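Sending a letter to an actor's fan club, does it ever get read?

Posted by Ngaio Whitcombe

Hi everyone! I've been following Jarrah Hinds ever since the first season of Stumov, and after the wedding news I finally want to write a real letter (paper, stamps, the whole thing). The fan club page only gives a box number in Draltalville and says "please keep it short." How short is short? Mine is 961 words right now and I already took out the part about my sister. Also, can I put a little gift in with it, or does that get the whole thing tossed? I'd like it to arrive before the new drama starts filming in April.

Pravesh Potgieter

I've sent 6 letters to that box over the years and got 2 replies, both printed cards with a signature I'm pretty sure is real. My best advice is to get it down to one page. I write mine by hand at the kitchen table the night before, then read it again at breakfast, and half of it usually goes.

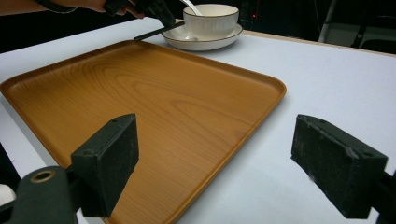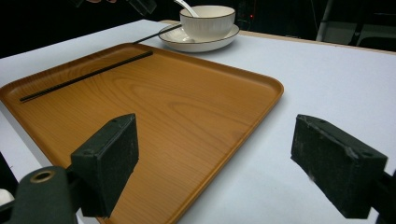 Keep the congratulations at the top and put your favorite scene next, with the episode if you remember it. Mine was the train station one, and the card I got back had a line about it! Put your name and address on the letter itself too, as envelopes get separated. I wouldn't send a gift the first time. The club rules changed last year and now they only take flat things, so a bookmark or a photo is fine but no food and nothing in a box. If you want a reply, add a return envelope with postage on it. Mine took 60 days, so send it well before April.

Rangi Partington

just message the agency on Zundura, way faster. never got an answer though lol

Wiremu Pearce

Please don't message the agency, they pass everything back to the club anyway. I agree with Pravesh on one page. And put the part about your sister back in if she watches too, I'd cut the plot stuff first.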